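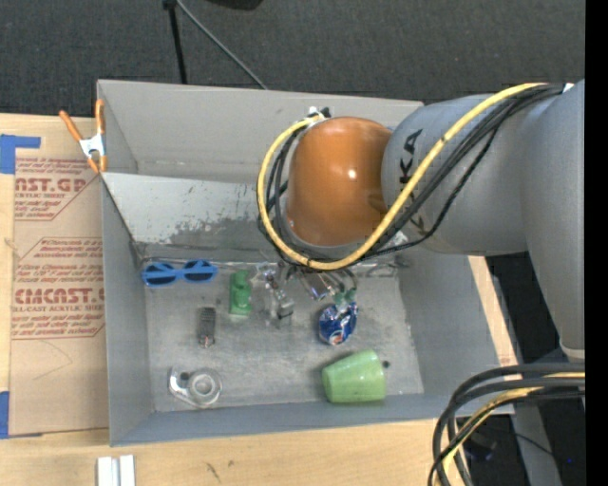 Hi Consuelo,

February update from the sorting room, a bit longer than usual because a lot got moved around this month (sorry in advance!).

The big one first: we finished going through the mixed lots that came over from Fallbridge. That was 1191 items in the end, everything from drink cans to sunglasses to bits of clear plastic that I still couldn't name if you paid me. Well, you do pay me, so they went under "clear plastic, other" and Eyerusalem is going to have a second look. Added to what we had in January, the running total is 2389, and I'm pretty happy with that given we lost two full days to the floor people.

The gray bins are working out great. I know I grumbled when you said no to the deeper ones, but the big rectangular kind is so much easier - you spread things over the bottom in one layer and you can see what you've got. They do scuff, and the bottoms already look like they've been through a war, but wiping them down at lunch keeps them decent enough. Ramiro wants four more from Ilico, and I've put that in the supplies line for next month. If the money's tight we could live with two.

Things that were harder than I thought:

- **Crushed cans.** We said at the start that a can is a can, and then half of them showed up crumpled. Unai and I went back and forth and settled on "metal, can" for all of them with a tick box for crushed. I went back and fixed the old entries on Saturday.
- **Small bright plastic stuff.** Is it a bottle? Is it a toy? Aitana's rule is that if it has a cap or a neck it's a bottle, otherwise it goes in novelty. Fine by me, but it does mean novelty is getting huge.
- **Sunglasses.** Mixed plastic, metal screws, lenses of who knows what. They have their own box now, and Tejada might take the whole box off our hands. I'm waiting on a call back.

On spending, we're under for the month, mostly thanks to the Hudbridge delivery slipping. That bill will land in March, so please don't give the leftover to anybody else!

Next up is the Hudbridge lot itself, plus new labels for the shelves (the old ones are peeling off in the corner by the radiator). I'd also like an hour with you on the category list before it grows any more. Mornings are best, any time after 9.

Thanks, and talk soon.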